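Cooker hoods: your questions, our doubts
Updated 3 Jul 2018

Do I need a hood at all?
If you fry often, probably. If you mostly boil pasta, open a window first and see how you get on. Showrooms rarely suggest this.

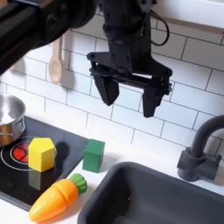
Sivaprasad D'Souza wrote in to disagree: "I opened windows for 6 years and the tops of my cupboards were still sticky. Buy the hood."

Fair enough. We would still try the window before spending £475.

Is a recirculating hood as good as a ducted one?
No, whatever the leaflet says. It catches some grease and some smell, then sends the damp air back into the room. The Jillgate shop told us its carbon filters "last for ages". We asked for a number and are still waiting.
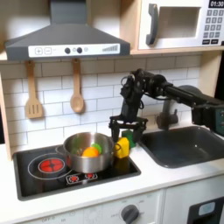

Range hood and microwave, play kitchen

How often should I change the filters?
Carbon ones every four months if you cook daily. Metal grease filters only want washing. Be wary of filter plans like the one Folska offered us last November, which worked out dearer than buying them loose.

Are more speeds worth paying for?
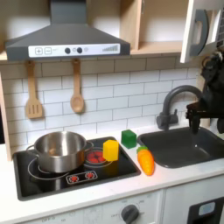

We doubt it. Most people use low, and high when something burns. Makers love a long control strip all the same, and even a toy hood gets plus and minus buttons, two knobs and a row of rising bars. Ask how loud it is on full instead. If the seller can't tell you, ask to hear it running.

My fitter says 50 cm above the hob is fine. Is it?
Check the manuals for both hob and hood and go by the larger figure. Gas usually needs more room than electric.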